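The Tray

Fulgencio Pacheco paid 205 dollars for the tray and told everyone it was Dornavwood. I said I had never heard of Dornavwood. He said that was because it was rare.

It went on the big white table at Carrasco, where we all ended up sooner or later, and by the end of its first morning somebody had put a Rubik's cube in it. 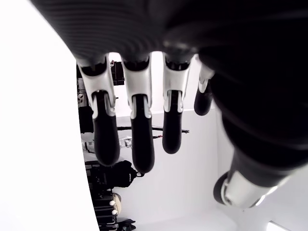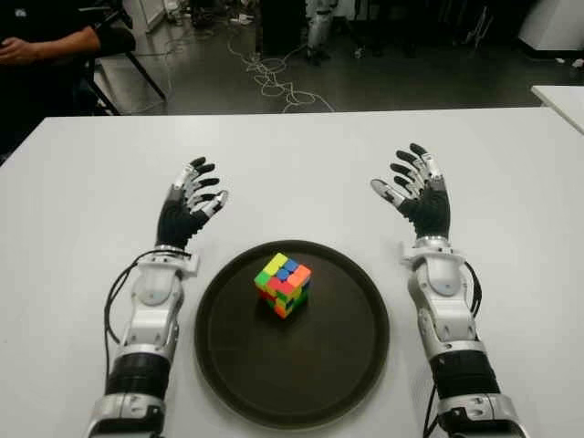
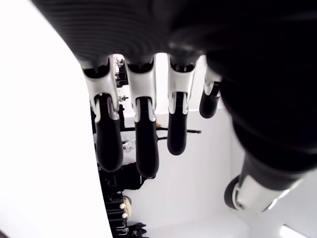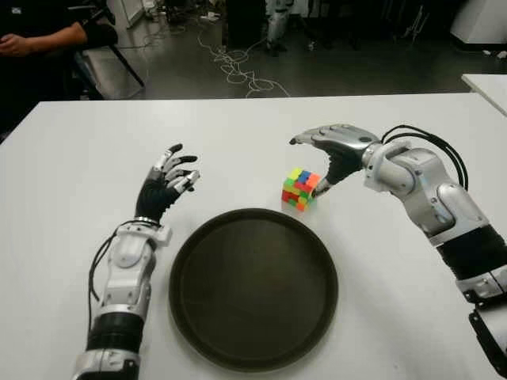 The cube is in the tray in the second picture and on the table past the rim in the fourth.

"It's a good tray," Fulgencio said. "Feel the weight."

I felt the weight. It weighed what a tray weighs.

"Who told you it was Dornavwood?"

"The woman who sold it to me. Visitación Salcedo. She has a stall in Tustine, she only opens in January."

"You bought it in January?"

"I bought it last week. She made an exception."

I let that go by. I had worked with Fulgencio long enough to know that people were always making exceptions for him, and that they usually charged for it. He had a coat that had belonged to an admiral. He had a jar of honey he wouldn't open.

The tray, he explained, settled things. You put a matter in it, he said, and the matter came right. Visitación Salcedo's grandmother had kept her bills in it and had died owing nothing. I asked what she had died owning. He said that was a very negative way to look at a tray.

"So what's the matter with the cube?" I said.

"It's scrambled."

"And the tray is going to fix that."

"I didn't say fix. I said come right."

Teodoro Aranda came over with his coffee and looked down at the thing for a while. Teodoro believes most of what he hears before lunch. "Does it have to be in the exact middle?" he asked.

"Near the middle," said Fulgencio, who I am certain had not thought about it until then.

So that was the arrangement. The cube would sit near the middle of the tray, more or less, and nobody was to solve it by hand. I asked how we would know that nobody had. Fulgencio said we'd have to trust each other. I've never cared for a test that begins that way, so I got a pencil and wrote the colors of the top face on the back of an envelope, dated it 6 November 2023, and put it in my desk under the stapler.

The next morning the top face was different.

"There," said Teodoro.

"Somebody turned it over," I said. "It has other sides. One of them is bound to be on top."

I went and got the envelope, turned the cube until I found the face I had written down, and there it was, every square as before. Teodoro looked let down. Fulgencio said the process was clearly a slow one.

People were always picking it up, that was the trouble. They'd come to the table to talk about something else, and out it would come, and a side would get a half twist and be twisted back – or not quite back – and then it would be put down wherever their hand happened to be. Half the time it was on the table beside the tray. Fulgencio would stroll past and return it to its place with one finger, like a man straightening a picture in someone else's house.

"Does it count if it's been outside?" Teodoro asked.

"It loses a little," said Fulgencio.

I asked how much. He said I was being difficult.

On my own time, and I admit it was my own time, I looked for Dornavwood. I found a wood merchant, Emlyn Pumphrey, who had been selling lumber for 50 years and answered his phone on the first ring, which didn't suggest a rush of business. I read him the word letter by letter.

"Never cut it," he said. "What color is it?"

"Dark brown. Nearly black in some lights."

"What does it smell like?"

I said I'd call him back. I went to the table, took the cube out, put my nose to the tray and breathed in. I stayed there longer than I meant to. When I straightened up, Purificación Arrieta was standing on the other side of the table with a folder against her chest.

"Well?" she said.

"Oranges," I said. "Somebody's been eating oranges off it."

"That was me."

She put down the folder and picked up the cube. Purificación does the accounts and speaks, as a rule, when there is a figure to correct. She looked at one side, then at the one across from it, and began to turn. She wasn't fast. She'd make two or three moves and stop, and her lips would go, and then she'd make a few more. I could have said something. I had been telling everyone for days that the thing was nonsense, so I could hardly object to its being interfered with.

It took her about as long as it takes to boil an egg. She set it in the tray, all its sides done, and pushed it with her knuckle until it was near the middle.

"He paid 205 dollars," she said. "I saw the receipt. It was in with his mileage."

"Are you going to tell him?"

"Tell him what?"

She took her folder and went.

Fulgencio found it after lunch. I heard him before I saw him. He called Teodoro, and Teodoro called the rest, and they stood around that white table with their voices lowered. Fulgencio didn't crow, which I had been ready for. He had gone a little pale. I don't believe he had expected it any more than I had.

"You were here," he said to me. "Did you see anybody?"

I thought of the envelope under my stapler. I thought of the admiral's coat.

"I was on the phone," I said. "With a man about wood."

"And? What did he say?"

"He said he'd never cut any."

Fulgencio nodded slowly, as if this were the best news yet. "Well, he wouldn't have," he said. "It's rare."

He went off to call Visitación Salcedo. I waited until the others had drifted away, and then I took last quarter's electric bill out of my bag, the one we'd been arguing over at home, and folded it in half. The tray was right there. I slid the bill under the cube, only to keep it flat.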